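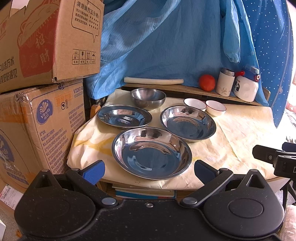
図3-1 ステンレスの皿、テーブルクロスの上

3. 設置と初回運転(卓上食洗機 Onico 303)

2章の開梱チェックが終わった人向け。まだの人は先に2章。水道工事は不要、タンク式で使う前提で書いてます。分岐水栓につなぐ人は5章も読むこと。

3-1 置き場所を決める

1. 水平な台に置く。ぐらつく台、ワゴン、折りたたみ机は不可。満水時はかなり重くなります。
2. 背面は壁から離す。排気口が背面の右上。ふさぐと乾燥が終わらない。
3. 上に棚がある場合、ドアを全開にして当たらないか確認。ドアは手前に倒れて開くタイプなので、前側のスペースも見ておく。
4. 排水ホースがシンクに届くか仮置きで確認してくだださい。延長は不可。届かなければ本体のほうを動かす。

注意:コンロの隣は避ける。側面パネルは樹脂なので熱で変形します。変形は保証対象外。

3-2 電源とアース

1. 壁のコンセントに直接さす。延長コード、タコ足は禁止。電子レンジと同じコンセントもだめ。
2. アース線(緑)を端子につなぐ。端子がない家は電気工事店に相談。アースなしで運転しないこと。
3. プラグは奥まで。半ざしだと表示が点滅します。
4. 電源ボタンはまだ押さない。先に排水ホース。

3-3 排水ホースの取り付け

1. 本体左下のキャップをはずす。中から少し水が出ることあり。工場での検査の残り水、故障ではない。
2. ホースの太いほうを差し込み、付属のバンドで締める。ドライバーは付属しません。
3. 反対側の先をシンクの中へ。先端が水につからない高さに吸盤で固定。
4. ホースの途中を本体の底より高く持ち上げない。水が戻ります。
5. 折れ、ねじれがないか手でたどって確認。

メモ:吸盤がつかないシンク(エンボス加工など)は別売のMovoホースクリップを使う。品番はMV-70、挟むだけ。付属の吸盤を両面テープで貼るのはやめてください、はがれてホースが暴れます。前の版の説明書には両面テープ可と書いてありました。あれは取り消し。

3-4 はじめての運転(食器なし)

1. 庫内の緩衝材とテープを全部取る。下かごの裏にも一枚貼ってある。見落とし多い。
2. 残さいフィルターをはめる。矢印を手前、カチッと鳴るまで。
3. タンクのふたを開け、給水ランプが緑になるまで水を入れる。ブザーが鳴ったら止める。お湯は入れない。
4. ドアを閉める。
5. 電源を入れ、コースボタンで「から洗い」を選ぶ。洗剤はなし。
6. スタート。最初の60秒は音だけで水が動きません。ポンプの空気抜き中。正常。
7. 運転中は離れずに、ホースのつなぎ目と本体の下を見る。にじみがあればすぐ停止、3-3の2からやり直し。
8. 終わったらドアを少し開けて湯気を逃がす。すすぎの最後は70℃まで上がるので顔を近づけない。

注意:途中でドアを開けるときは一時停止を押し、噴射音が止まってから。いきなり開けると熱湯がかかります。

樹脂のにおいが気になるときは、から洗いをもう一度。それでも残るならクエン酸を使う(7章)。重曹は不可、フィルターに詰まります。

3-5 食器の入れ方

1. 大きい食べ残し、油のかたまりは先に落とす。水ですすぐ必要はなし。カレーやごはん粒だけは例外で、軽くこすっておくと仕上がりが違う。
2. 皿は下かご。汚れた面を中央のノズルに向ける。皿どうしが重ならないようにピンの間へ一枚ずつ。
3. 浅い皿はピンに寝てしまいやすい。かごの端ではなく、ピンの間隔がせまい左列へ。
4. ボウルや深めの器は下向き、少し斜めに。まっすぐ伏せると底に水がたまる。
5. コップは上かご。はしとスプーンは小物入れ、柄を下にして立てる。包丁は入れないこと。
6. ノズルを指で回して、何にも当たらないのを確認しして閉める。

入れていいもの:ステンレス、磁器、強化ガラス、耐熱の樹脂(表示を見て判断)。
だめなもの:木、漆器、アルミ、銀、金彩の皿、クリスタル、ひびのある器。

メモ:ステンレスは鉄のフライパンや缶のふたと一緒に洗わない。もらいさびが出ます。出てしまったらクリームクレンザーで早めに落とす。たわしは傷になるので使わない。白い輪っかの跡は水道水のミネラル、さびではない。酢を薄めた水でふけば取れます。

メモ:値札や管理用のシールははがしてから入れる。のりがフィルターに回るとやっかい。ドライヤーで温めるとはがしやすい。

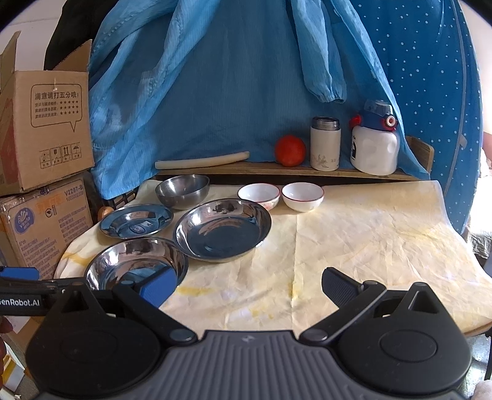
3-6 洗剤

1. 食洗機専用のものだけ。台所用の中性洗剤は泡があふれて止まります(表示E3)。
2. 粉末は付属スプーンすりきり。油物が多い日は山盛りで。
3. タブレットは小物入れに入れず、ドア内側の洗剤ケースへ。ケースのふたは閉めなくてよい。
4. ジェルは粉末と混ぜない。

注意:入れすぎても汚れ落ちは変わらず、ガラスが曇ります。

E3が出たら電源を切り、庫内の泡をすくって捨て、タンクの水だけで「から洗い」。泡が残っていればくり返し。

3-7 うまく動かないとき

スタートしない → ドアの閉まりを見る。かごが前に出ていることが多い。
給水ランプが赤のまま → タンクのフロートが引っかかっている。指で上下に動かす。
E1 → 排水できない。ホースの折れ、フィルターの詰まり。
E2 → 水もれ検知。プラグを抜いて、本体の下の水をふく。乾くまで再運転しない。
乾きが悪い → 詰めすぎか、背面の排気口。終了後すぐドアを少し開けるだけでもだいぶ違います。
音が大きい → 食器がノズルに当たっている。3-5の6へ。

上の方法で直らないときはHureckサービス窓口へ。本体底の製造番号をひかえてから連絡してください。交換用の下かごは3,081円、送料別。フィルターとバンドの注文も同じ窓口。

改訂メモ
28/02/2019 3-3のクリップの件を追記、両面テープの記述を削除(Salim Kirui)
3-6の粉末の量は次の版で表にする予定。

次は4章、コースの選び方と所要時間。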